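About Divudbridge

Divudbridge services hand-held gripper sets and the stations they are used at. A set is two grippers, left and right, each with a pair of finger jaws, a camera and a cube or plate carrying printed square markers. The tracking software reads the markers to work out where each gripper is. Our job is to keep the sets within tolerance so that the recorded motion of a jaw matches the real one.

The company was started by Botond Balogh and Réka Sipos, who had both been repairing small servo units and wanted a bench of their own. Jolán Medve joined to run calibration. Orsolya Csonka handles parts and incoming work. Bianka Dudás writes the setup sheets and trains operators at customer sites. We have 40 gripper sets under service contract at present, most of them of the Strand type, which is our own build, and the remainder older units brought in by their owners.

What we look after

The Strand set is held in both hands by one operator, seated or standing. The body is a molded shell in two halves. Inside are the jaw linkage, a return spring, a position sensor and a small board. The finger pads are rubber and are the part that wears first. The marker mount is screwed to the top of the body and is the part most often knocked out of line.

A station, which we call a Ridik, is the area where a set is used: the object or fixture to be handled, a seat if the task calls for one, power, and enough clear floor for the operator's arms to move through the full reach of the task. We set up Ridik stations for hanging tasks, table tasks and shelf tasks. Fixtures are ordinary household and office items wherever possible. We don't supply special stands unless the customer asks for them.

Setting up a station

The order of work is fixed. Bianka's sheet runs to 9 steps and an operator who has done it before can complete it in 30 minutes.

1. Place the fixture and mark the position of its feet on the floor with tape.
2. Place the seat. Lock or chock the casters if it has them.
3. Run power. Power strips go outside the arm sweep, and cables are led away from the operator's feet.
4. Check the markers on both grippers for dirt, lifted corners and scratches. Replace any marker with a damaged border.
5. Check that each marker mount is tight. The screws take a hand driver only.
6. Open and close each gripper ten times and watch the sensor reading. It must return to the same closed value every time.
7. Hold both grippers together, jaws touching, and record the reference pose.
8. Reach to the near, far, high and low points of the task and confirm that tracking holds at all four.
9. Carry out one full trial of the task, play it back, and sign the sheet.

Step 8 accounts for most failed setups. Tracking that is good at chest height can drop out when the operator reaches up, and the usual causes are a marker turned too far from the camera or glare off a nearby surface. Moving the seat by a hand's width is often enough. If it isn't, the fixture is moved and the sheet is started again from step 1. We don't accept a setup where step 8 passes only at a slow speed.

Gloves are allowed. The operator should put them on before step 6, as a gloved hand sits differently on the grip and the closed reading can shift slightly.

Servicing

A set under contract comes in for full service after 3,945 logged jaw cycles or at the June check, whichever falls first. The count is taken from the board and written on the service card. Owners of older units without a counter are asked to keep a written tally by shift.

At full service the shell is opened, the linkage is cleaned and checked for side play, and the return spring is measured against a new one. Finger pads are changed in pairs. We don't change one pad and leave the other, even if only one shows wear, as the grip line moves off center. Old pads are kept with the set's card until the next service so that wear can be compared.

The sensor is then set again. Jolán closes the jaws on a gauge block, stores the value, opens them to the stop, stores the second value, and repeats the pair five times. A spread of more than two counts at either end sends the set back to the bench for another look at the linkage. Most repeat visits to the bench are caused by a linkage pin that was not seated fully on reassembly.

Marker mounts are checked on a flat plate with a square. A mount that has been dropped is replaced and is not bent back. Printed faces are wiped with a dry cloth. Solvent softens the border ink and must not be used, including the mild kind sold for screens.

Common faults

Jaw slow to open: dirt in the linkage or a tired return spring. Clean first, then measure the spring.

Closed value drifts during a session: loose sensor bracket. Tighten, apply thread lock, and leave overnight before resetting.

Tracking jumps when both grippers are close together: the two sets of markers have been swapped or duplicated. Check the numbers printed on the underside of each face against the service card.

Pad slips on cloth: pad surface polished by use. Change both pads. Roughening a worn pad with sandpaper gives a short improvement and then an uneven grip, and we see several of these each year.

Board restarts without warning: nearly always a strained cable at the entry to the shell. Orsolya stocks the cable with the strain relief already fitted.

Field work

Setup and fault finding are done at the customer's site when the fault can't be repeated on our bench. Fosau, our longest-running contract, keeps two Ridik stations in use and sends its log files to us at the end of each month. Réka reads them for drops in tracking and for closed values that creep. A station that shows either is visited before its next block of work.

Two views of a hanging-task station with a wooden coat rack:

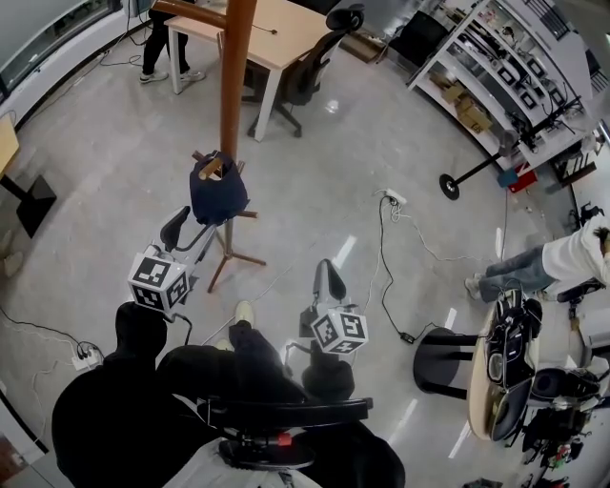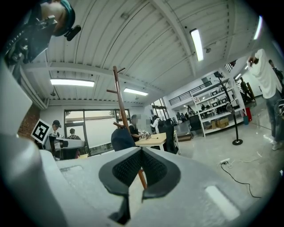
A field visit ends with the same sheet as a new setup, steps 4 to 9, signed by the technician and by the operator. One copy stays in the station folder. The other comes back to Divudbridge and is filed by set number, with any parts fitted listed on the reverse.

Sending in a set

Write to the service desk with the set number, the cycle count and a short account of the fault. Send both grippers, even if only one is at fault, together with the service card. Pack them with the jaws closed and a folded cloth between the pads. Remove marker cubes only if the carton is too small to clear them, and in that case mark left and right on the mounts before taking them off.

Bench hours are 8:00 to 4:30. Sets received before noon are logged the same day. Owners of older units should ask Orsolya about parts before shipping, as some shells are no longer made and a repair may depend on what is left in stock.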